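4.2 Do listing claims predict guest ratings?

Holiday rental listings lean on a small stock of words: "luxury", "stunning", "moments from the beach". Gruber and Pfister argue that such words raise bookings and leave guests more satisfied. We doubt the second part. Their sample came from one agency, Drinier, which asks for reviews only from guests who book again.

We coded 974 listings from the coastal town of Wuvanden and matched them to reviews left by September. Two readers marked each claim as checkable (number of bedrooms, a hot tub) or loose ("flawless", "vintage feel"). They disagreed on 89 listings, which we dropped.

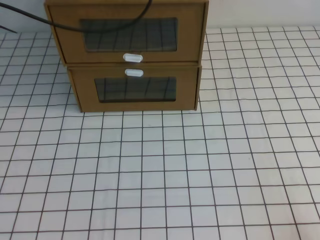 Figure 3. Two-tier cardboard drawer unit with white oval pull handles.

Loose claims showed no link with ratings once price was held fixed. The effect reported by Gruber and Pfister appears only when cottages with fewer than 20 reviews are left in, and those ratings swing widely from one guest to the next. Distance claims did worse. Of the listings that promised a beach "moments away", 47 were more than a mile from the sand.

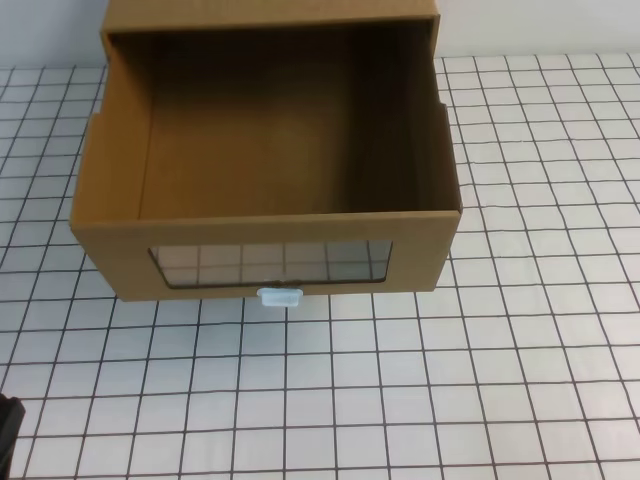
Kaczorowski's survey is sometimes cited against this reading, but it asked people what they would book, and we see little reason to treat that as evidence of how they felt after a week's stay.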